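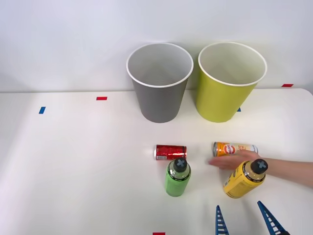 Cups, cans and bottles: frequently asked questions

Print this page | E-mail this page

Are paper cups paper?

Partly. Most hot and cold drink cups have a thin lining to stop the drink coming through, and the lining is what causes the trouble. Our hauler, Bulitz, doesn't want them in the mixed paper bin. Put them in the bin marked CUPS on the ground floor of Pendell, or in the garbage if you're in any other building. We know this is a disappointing answer.

The box my cups came in says they're recyclable. Who is right?

Both, in a way that isn't much use to you. "Recyclable" on a box can mean that a plant somewhere is able to process the cup. Whether that plant is anywhere near here, and whether our load goes to it, is a separate matter. Go by the sign on the bin and ignore the box.

What about "compostable" cups?

Same bin as the other cups. We tried a separate stream for one term and mostly collected lids.

Does the colour of the cup matter?

No. Grey, lime, plain white, printed with snowflakes: a paper cup is a paper cup. We've been told several times that dark cups "don't count" and have never found out where the idea started. 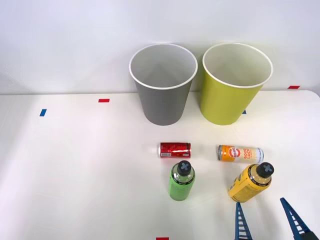 Halera College Facilities: Waste and Recycling Desk

A typical mix from a lunch table: a grey paper cup and a yellow-green one, two drink cans lying on their sides, and plastic bottles. The cups go one way and the cans and bottles go another. If you remember only that much, you can skip the rest of this page.

Do I have to rinse cans and bottles?

Empty them. A quick rinse is nice if you're standing at a sink anyway, but please don't run the hot tap for two minutes over one can. Half-full bottles are the real nuisance. They leak into the bag and whoever lifts the bag gets wet.

Should I crush my cans?

Please don't. The return depot at Garba takes whole cans, and its counting machine has been known to spit out flattened ones. Crushing saves less room than people imagine. A tall slim can and a short one can go in the same bag as they are.

Caps on or off?

On. A bottle with a black screw cap can go in with the cap screwed down. You may have heard the opposite, and a few years ago the opposite was our advice too. Garba changed its rule and we changed the sign. We can't promise it won't change again.

Do labels need to come off?

No. Plastic sleeves, paper labels and stuck-on patches can all stay. If somebody in your office has been peeling them at their desk, tell them gently.

Do green bottles have to be kept apart from clear ones?

Not by you. Put all drink bottles in the same bin, whatever the colour. We're told they get sorted later. We haven't watched it being done, so take that for what it's worth.

Where does the deposit money go?

Into the student emergency grocery fund. Last year we sent back 2,465 containers, and the fund received every cent of the refund. It's a modest sum. We mention this because a poster in the Pendell stairwell makes it sound like a new wing of the library, and we've asked for the poster to be reworded.

Does it all just get dumped together in the end?

We get asked this more than anything else and it's a fair thing to ask. The cans and bottles don't, and we have the depot receipts to show for it. The cups are harder to vouch for. Bulitz gives us a weight for each pickup and a one-line statement that the load was "processed". In September we asked what that means and are still waiting for a reply we'd be comfortable printing. If a cup bag has too much food in it, it goes out as garbage. That happened to 19 bags last year.

Wouldn't a reusable mug be better?

Probably, if you use it. We gave out 164 of them at orientation and have since found a good many in the lost property cupboard. We won't be ordering more this year. If you already own a mug, the Pendell café will fill it.

Can I leave a bag of empties beside the bin when it's full?

No. Take it to the next bin along, or bring it to the desk before 4 p.m.

Print this page | E-mail this page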